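## Section 4. Laying Out the Play Table

The instructions in this section apply to the Dogar table set as supplied by Urnard. Staff should complete Section 3 before proceeding.

1. Wipe the wooden surface with a dry cloth. Do not use polish or spray cleaners.
2. Check that the clear walls are seated along each side of the table.
3. Place the round wooden bowl to the right of center.
4. Lay the plush strawberry on the bare wood to the left of the bowl, with its green cap toward the front.

 **Note:** The strawberry stays outside the bowl in this layout. Leave a strip of open wood between the two.

5. Put the green piece in the bowl. It may lie diagonally, but it should not stick out over the rim onto the table.

 **Caution:** Replace any plush item that has an open seam. Small parts and loose filling present a choking hazard.

6. Compare the table with the pictures that follow. The first has an open view into the bowl; all four include the green piece.
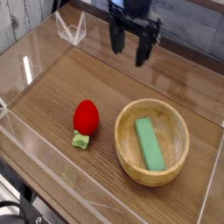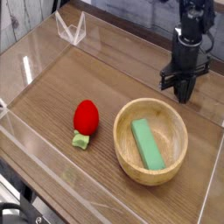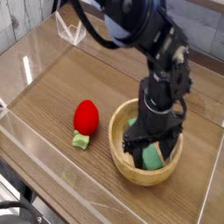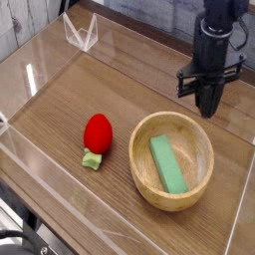 ## Section 5. Care and Storage

1. Brush the strawberry with a soft, dry brush. Do not machine wash.
2. Wipe the bowl inside and out with a damp cloth and dry it at once. Do not soak it.
3. Store the bowl upright, away from heaters and direct sunlight.
4. Record any missing or damaged item on Form 452 and return the form to Viorica Costache.

 **Note:** Replacement bowls are ordered under part number 2000. Plush items are ordered under part number 400.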